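From: Vilmos Vass
To: Workshop furniture list
Subject: Re: [benches] Refinishing pale softwood tops, scratches and grey patches

Szabolcs Vörös wrote:

> We have the long table from the Holtitz room to deal with before the
> end of August. The top is pale softwood, I would say pine, finished
> with something thin that has gone in places. It measures 2179 by 740.
> There are scratches, some dark, and smudges that washing-up liquid
> does not shift. The middle goes silvery when the sun is on it and I
> can't tell whether that is wear or what is left of the finish.
>
> Jenkins wants to sand the whole thing back to bare wood and put on
> two coats of the Mistton varnish. I would sooner clean it and oil it.
> Before we argue any further, has anyone on the list done one of these
> and kept it in use afterwards? Also, is it worth filling the scratches?
>
> Szabolcs

Szabolcs,

I did the two shorter tables from the same batch last year, and they have been in daily use since. Notes follow, in no special order.

On the finish. Put a few drops of water on the silvery part and a few on the greyer part, wait five minutes and wipe. If the water sits up in beads there is still a film. If it leaves a dark ring which fades as it dries, the wood is bare or near enough. On mine the middle was bare and the two ends still had lacquer on them, so oil alone would have gone on in patches. Do this test before you decide anything else. Try the underside as well, where the finish should be untouched, so that you have something to compare with.

On the silvery look. Low light along the grain will do that to any flat pine surface, finished or not, and it tells you very little. Look again from the other end of the table. If the bright area moves with you, it is reflection. If it stays put, it is a change in the surface and you can expect to sand it.

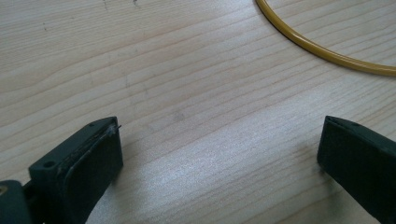

Should the scratches be filled before sanding?

Sand first, and fill only what can still be felt with a fingernail afterwards. Most shallow scratches in pine are gone by the second grit, and filler in a pale softwood shows up darker under oil than the mark it was meant to hide. For dents, a damp cloth and a warm iron for a few seconds will lift the fibres a good part of the way.

Dark marks are another matter. If a mark is dirt in a scratch, a stiff nylon brush and white spirit will bring it out. If it is an iron stain, for instance from a wet tin or a dropped screw, sanding chases it deeper than you would like. Oxalic acid works on those. Wear gloves, rinse twice and leave it overnight before any abrasive goes near it, as you do not want the dust in your nose.

Sanding. I went 80, 120, 180 and stopped. Pine polished any finer than that takes oil unevenly, with the soft early wood drinking it and the harder lines refusing it. Keep the sander flat and moving, with a firm pad. A soft pad digs out the wood between the grain lines and leaves a washboard that you will notice every time you write on a single sheet of paper. Work the full length each time, even if only the middle needs it — a locally sanded patch on a pale top is visible from the door.

Varnish or oil. Jenkins is right that varnish resists mugs better. It is also harder to repair, since a scratch through varnish means going back over the whole top, whereas oil can be rubbed in locally. For a table that has tools and leads dragged over it all day I would take oil. I used the Fidammont hard wax oil, clear, two thin coats. Total used was almost 300 ml for the pair, including what went into the rag. Lay the rags out flat to dry outdoors and do not leave them bunched up in the bin.

It will yellow a little. If you want to keep the creamy colour, the same oil comes with a small amount of white pigment. Try it on the underside first. One of mine was done that way and the other was not, and they no longer match, which annoys me more than it does the people who sit at them.

Edges. Take the arris off with a few strokes of 180 on a block. Pine splinters along a sharp edge and will catch sleeves.

Curing. Light use after a day, no wet cloths for a week. I started mine on a Thursday evening and had them back in the room on the Monday, with paper under anything heavy.

One question back to you. Are the boards glued edge to edge, or is there a tongue? Mine had opened slightly at one joint and I had to clamp it before sanding. If yours has done the same I can lend you the long clamps, which open to 800 and will go across it easily.

Vilmos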